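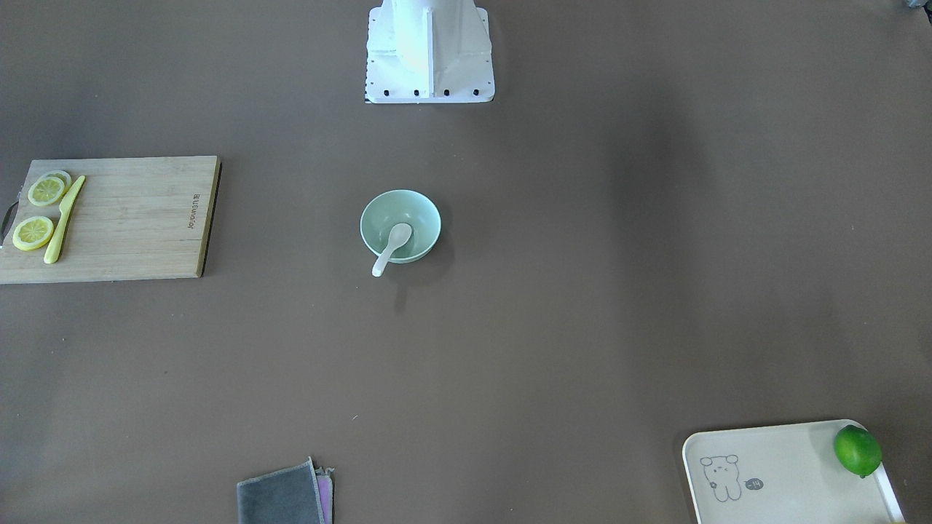
Why did the arms on the Mitamdale tables stop in the middle of a task in February?

A drop in supply voltage at the wrist joint caused the controller to trip its undervoltage limit. The Gendo control software treats that trip as a protective stop: motion ends, the brakes engage and the task is marked as failed. The log entry is code 233. Three tables were affected.

What caused the voltage drop?

A worn cable. The gripper cable shares a connector with the wrist supply, and on the affected arms the insulation had rubbed through near the elbow. When the joint turned past 100 degrees, the damaged section shorted for a few milliseconds. The fault did not appear in short tests, which is why the first two reports were closed without a repair.

Does an arm fall when the brakes engage?

It sags slightly and then holds. Anything in the gripper stays in the gripper unless the jaws were already opening. Keep hands out from under the wrist until the status light is steady.

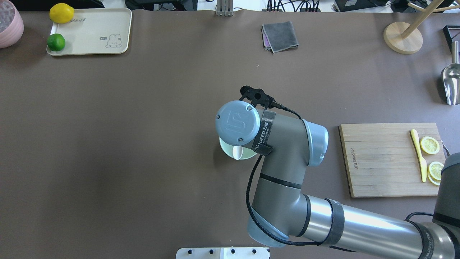 How should an operator restart after code 233?

Press the stop button first, even though the arm is already still. Remove any held item by hand, move the arm to its rest position in manual mode, and inspect the full length of the gripper cable. Restart only if the cable is undamaged. If code 233 comes back within the same shift, take the arm out of service and file a report with Rokine.

Can the undervoltage limit be lowered to avoid the stops?

It can be changed in the settings, but do not change it. One site did, and its arm ran on with a wrist motor that could not hold position. The gripper hit the table at low speed and bent a finger. The limit is now locked in Gendo, and only service staff can unlock it.

Which arms need the replacement cable?

All arms with a serial number ending below 300 and more than 210 hours of run time. Newer arms left the factory with a thicker sleeve at the elbow and a longer service loop. Yang supplies both the cable and the sleeve — order them as one kit, as the old sleeve does not fit the new cable.

May the cable be repaired with tape?

No. Tape stiffens the cable and moves the bend to the next unprotected section. A taped cable failed in the same way after two days.

What should a report contain?

The table number, the arm serial number, the log file from the stop, and a close photo of the cable at the elbow and at the gripper connector. Do not clear the log before saving it. A cleared log cannot be recovered, and without it we can replace the cable but cannot confirm the cause.

Is the fault fully resolved?

The repaired arms have run without code 233 so far. Checks on the remaining tables are still open, and this page will be updated when they are finished. Last revised 6 March 2026.

Contact | Service requests | © Rokine | Back to top

This site uses cookies to remember your language and login. Accept | Manage settings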